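Recording cube pick demonstrations on the two-arm bench

This page covers the recording of demonstrations for the Flisix cube set. It assumes the arms are calibrated and the Jirdale logger is installed. The target is 900 accepted episodes per operator.

1. Prepare the surface

Pull the brown cover towards the front edge and clamp it. Small wrinkles near the clamp are acceptable. Wrinkles under the cubes are not, as they let a cube tip when the fingers close. Remove pens, tape and spare fingers from the table.

2. Place the cubes

Use the two foam cubes, orange and purple-blue. Read the next start position from the layout sheet and set them down by hand, leaving enough space between them for an open gripper. Do not line them up with the table edge every time — the model will learn the habit.

3. Set the start pose

Bring the working arm over the table with the gripper pointing down and clear of both cubes. Vary the height a little between episodes. The other arm stays parked. Before recording, look at the overhead view and confirm that both cubes are visible and that neither arm covers them.
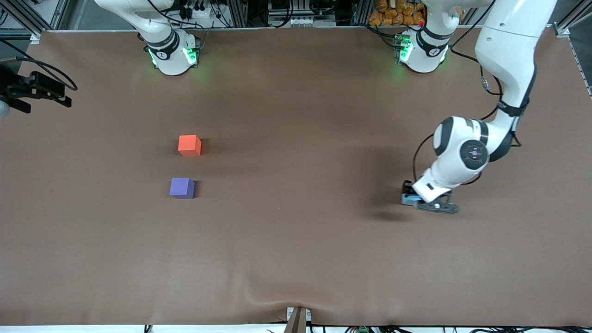
4. Record the episode

Start the logger, wait for the tone, then move. Approach the named cube from above, close, lift, and hold still until the second tone. Keep the motion continuous. If you miss, open the gripper and try once more within the same episode; recoveries are useful. After a second miss, stop and mark the episode as failed.

Failed episodes are kept in a separate folder. Do not delete them.

5. Check the files

Every 2,000 frames the logger writes a block to disk. A block that is short means dropped frames, usually from the wrist camera cable. Reseat the cable and repeat the episode under the same layout number.

6. Label and upload

Enter the cube colour, the arm used and the outcome. Run the Fulitz checker before uploading — it rejects any episode with a missing field. Questions about labels go to Shabnam Mohmand.

The layout sheet was last changed in January. Older copies list 1,000 positions and use the previous table origin.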